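Kustska clear storage bin, the big one: my thoughts after a summer of picnic stuff

I bought this to sort out the picnic crockery, which up until July lived in three carrier bags at the bottom of the cupboard under the stairs. Every time we wanted to eat outside I'd be on my knees pulling out bowls with a torch in my teeth. So when Ruggiero (the homeware shop by the bus station, not the café) had the Kustska bins down to £14 I grabbed one, went home, measured the shelf properly, and went back for a second. That's 2 bins and one very smug walk to the car.

First impressions were good! It's lighter than I expected, but the rim is nice and chunky and doesn't bend when you lift it by the edges, which my old one did until it split right down the corner. The plastic is see-through with a bit of a frosty look to it, so you can tell what's in there without reading every scratch and crumb at the bottom. I like that. My sister has the completely clear sort from Wurkisska and hers look filthy after a week (sorry, but they do).

The whole point for me was bowls and cups. I'm a terrible stacker. I know you're meant to nest everything nicely, but after lunch in the garden it all just gets chucked in and carried back to the kitchen, and I wanted something that could cope with that.

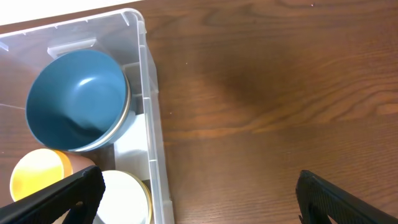
And it does cope, mostly. Big bowls can go in at whatever angle they like and the cups find their own way into the gaps. I've gone for different colours over the years, a bit from here and a bit from there, and being able to spot the one I'm after through the side saves a lot of rummaging. The kids go straight for their favourites and leave the rest alone, so there's less clattering too.

Now for the moans. The sides have ridges moulded into them and there are little tabs and ribs on the inside near the top, and crumbs LOVE those. A wipe round with a cloth doesn't shift them, you need an old toothbrush or a good blast with the shower head. I did mine in the bath in the end. It came up lovely, but it's a faff if you're doing it every week.

Also, the lid. It's sold separately, and it was £14 for the bin and then another few quid on top for a lid that only clips down properly if you press all the corners in the right order. I've got the knack now but my other half hasn't, and he's given up and uses a tea towel. If you're only keeping it on a shelf I'd skip the lid altogether.

One more thing, measure first. The label says 42 cm long, but that's the base, and it gets wider towards the top. Mine is 47 cm across the rim, and those extra few centimetres were nearly the end of my nice plan for the shelf. It fits, just, if I turn it sideways and don't mind the cupboard door catching a bit.

I did look at the Fususley version before buying. It has proper handles and feels sturdier, but it's solid grey so you can't see a thing inside, and it costs nearly double. If you're moving tins or books about, go for that one. For light things like bowls and cups I'm very happy with the Kustska and I'd buy it again at the sale price, maybe not at full whack.

Four stars from me. It'd be five if they rounded off those fiddly bits on the inside and threw the lid in.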